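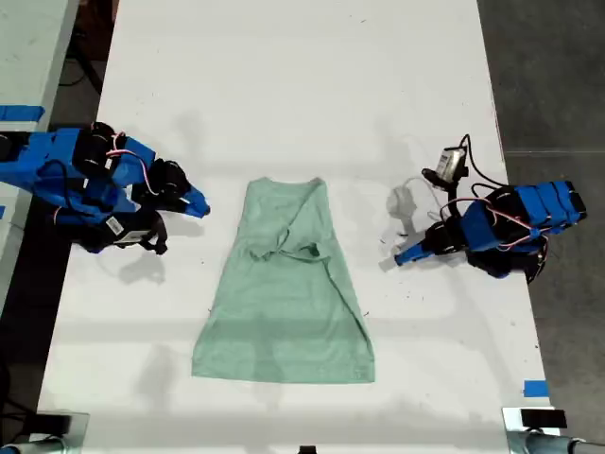 Folding order for the Bellamy tees, revised: both sleeves go in before the hem comes up. With the sleeves crossed over each other near the upper middle, as on the mint-green one, the fabric bunches and the creases stay visible. Lay each sleeve parallel to the side instead – no overlap. Stack height for the Zurkville carton is unchanged at 47.

On Thursday, August 8, 2019, Octavio Bermúdez wrote:
> Do we cross the sleeves or not? The April sheet doesn't say,
> and I have 300 to fold for Mukosa.

Don't cross them. I'll correct the sheet.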